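Cabbage, and Other Long-Term Commitments

Filed under: Kitchen

A whole napa cabbage is a wonderful thing to buy for one recipe. The recipe wants four leaves. The rest moves into your refrigerator and starts getting mail.

Pick one that feels heavy for its size, with leaves that squeak a little when you squeeze. Small black specks on the ribs are harmless. Slime is not a speck.

Don't wash it when you get home. Wrap it whole in a dry dish towel, put it in the crisper, and change the towel when it gets damp. Mine go 19 days like this, which is longer than most of my diets.

Peel leaves from the outside as you need them. Once you cut the head in half, the cut side browns and the clock speeds up — press plastic wrap right against it and plan on soup.
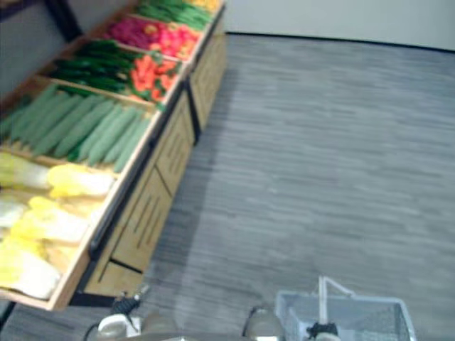 Janaína Holanda writes that I have the towel all wrong. Newspaper, she says, two sheets, and the head standing upright on its root end in the coldest corner. She also salts whatever is left on day 11 and calls it pickles, no matter what anyone at the table calls it.

I tried the newspaper. It works as well as the towel and you get to read the cabbage.

Cucumbers are the opposite problem. They hate the cold and turn to glass, then to soup, at the back of the fridge. Keep them in the door, dry, and away from apples and bananas. A limp one can be sliced and left in ice water while you make the rest of dinner. If it's still limp after that, grate it into yogurt with garlic and give it a Greek name.

Next month: what lives under the sink.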